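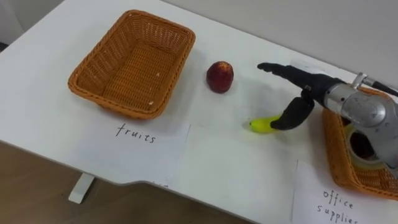

I've been trying to learn Finnish for 13 months now, and I'd like to report that I can buy a train ticket, apologise to a neighbour and talk about berries for an unreasonable length of time. It's my partner's family's language, and his grandfather Veikko Räsänen is 91 and getting less and less patient with English, so last December I decided enough was enough. The method that has finally stuck is labels. Paper, pen, plonk it next to the thing. I started in English, just to work out which words I reached for most in a day, so there's a sheet on the white table that says "fruits" in front of the woven basket, and the Finnish one (hedelmät, with the dots, which I forget every single time) gets written once I can say it without looking.

I did try the apps first, for the record. I had a streak of 166 days on one of them and could say that the wizard was Finnish and the shaman was cold, and then Veikko asked me over the phone if I'd eaten and I completely froze. Syönyt! I know that word! I had tapped on that word probably every morning before work, and it went straight past me like a tram.

So I dropped the streak (it hurt more than I'd like to admit) and signed up for the evening class at the community centre. Our teacher is Jarmo Saarela, who came out to Canada in the eighties and has opinions about everything, mostly coffee. He makes us talk for the whole first half hour, no books, and if you get stuck you have to describe the word you want in other Finnish words. Last week I needed "stapler" and ended up with "small paper dog, bites". He wrote it on the board.

The cases are as bad as everyone says, by the way. I don't want to pretend otherwise. There are heaps of endings and they all do jobs that English gives to little words like in and on and from, and then the middle of the word changes as well, just when you'd got comfortable. Getachew Shiferaw sits beside me and already speaks four languages, and he reckons you should learn each ending stuck to one noun you're fond of and leave the tables alone until much later. I picked metsä, forest. Metsässä, metsästä, metsään. Into the forest is my favourite -- I say it in the car.

Colour words went in quickly, numbers did not. I can get to 100 if I'm given a run-up, but someone reads me a price and I just hold out my card and hope. Listening is still miles behind everything else too. I've been playing the easy-language radio news while I do the dishes, twice through, and the second time I usually catch who the story's about, if not what they did.

The good news is that I rang Veikko on my own last month and we lasted nearly ten minutes. We did the weather, his knee, my job (badly), and then blueberries, where I was frankly magnificent. He corrected my vowels twice and told me to ring again when I'd learned the past tense properly. Jarmo says that starts after the break, so I've got a few weeks to get the kitchen drawers labelled and find my flash cards, which I think are still in the glovebox.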